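Prudwood Craft Supply: Retail Consolidation and Wire Stock Project
Progress report to the Kincaid Small Trade Fund
Reporting period: April to June
Prepared by: Adelmo Vitale, operations
Reviewed by: Afiq Lumbantobing, inventory and purchasing

1. Status

The project remains within budget. Two of the four work packages are complete (shelving and bin labels, supplier transfer). The bead and wire catalog is in progress. The workshop program has not started and is now planned for September.

2. Stock transfer from Revholm

All remaining stock from the Revholm counter has been moved to the Prudwood store. The transfer covered 2188 line items, mostly craft wire, seed beads, clasps and ear wires. Each line was checked against the closing inventory before it was shelved. Differences were small in clasps and larger in wire, where part-used spools had been booked as full. Part-used spools are now weighed and booked by net weight, with the empty spool weight held in the item record.

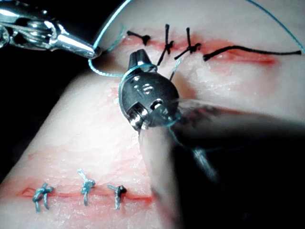

The weighing step added more labor than planned. Two staff members were moved from catalog work to stock work for the last part of April, and the catalog dates in section 4 reflect this. No extra funding is requested for the change.

3. Packaging

Jump rings and crimp beads were previously sold loose by the scoop. They are now sold in sealed bags in two sizes, 400 and 1000 pieces, filled by weight. Test bags are opened and hand counted at the start of each batch. The smaller bag has stayed within tolerance throughout. The larger bag ran short in the finest gauge until the piece weight in the scale table was corrected. Bags from the affected batches were pulled from the wall and refilled.

Bostus supplies the bags and the label stock. The first label roll lifted at the corners on the small bags - the replacement roll has a stronger adhesive and has held so far. Bostus credited the first roll in full.

4. Catalog

Wire entries are finished. Each carries gauge, metal, temper, spool length and a reorder point. Bead entries are behind, mainly in glass, where the old Revholm codes combined size and finish in a single field. Afiq Lumbantobing is splitting these by hand. A script was tried first but misread too many of the matte finishes.

Product photography is done in batches of 50 items. Color accuracy on copper and brass is acceptable. Silver-plated wire still photographs too blue and will be reshot under the second lamp.
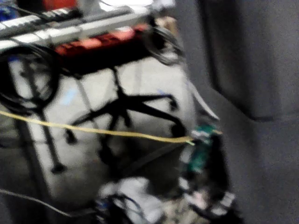

Keyboards, with a red object below them.

5. Issues

Delivery times for half-hard brass wire have become longer. A second supplier has been asked for samples.

The barcode reader at the front register drops its connection when the stockroom reader is in use. Staff are entering codes by hand at busy times. A wired unit has been ordered.

Customers continue to ask for loose jump rings. The shop will keep one open bin for repair work - single rings only - and review it at the end of the next period.

6. Next period

Finish the glass bead entries. Reshoot silver-plated wire. Confirm the workshop instructor and the kit contents for the first two classes. Submit the bag and label invoices with the next claim.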